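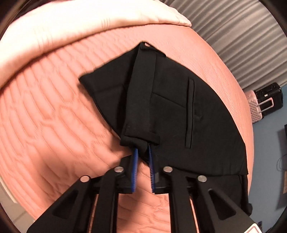

2 min read

Fitting bristle pads to a hand-held gripper

Posted 10/02/2019 by Leanne Kershaw

If you've built the Fenero gripper from the April write-up, you probably know the trouble I had with clothes. Blocks and mugs were fine, but anything thin and floppy slid right out of those flat black fingers! Tarek Kettani suggested bristles, and after a couple of evenings at my workbench I'm very happy to pass the idea along.

You'll need two strips of stiff bristle pad (mine are blue, but use whatever you can find), some contact cement, 100 grit sandpaper and a small clamp.

Start by taking the fingers off the linkage and scuffing the inner edges until the shine is gone. Wipe them down well. Cut both pads to the same length, spread a thin coat of cement on each side, and wait until it feels tacky before you press them together. Then clamp them and go to bed. I know, I hate waiting too, but I rushed my first pair and peeled one off with my thumb.

When you put the fingers back, leave the pivot screws a touch loose, close the gripper and check that the pads face each other all the way along. You want a narrow gap with the handle relaxed. Tighten up the pivots once you like how it looks.

For a test, I like folded pants on a bed. Go for the hem or the waistband, where there's a good thick edge to pinch, and pull toward you slowly. A quilted bedspread makes it a bit harder (the fingertips can catch in the stitching), so come in at a shallow angle.

Kelly Tapley asked if the pads can be screwed on instead. I haven't tried it, but if you do, please leave a comment and tell me which screws you used.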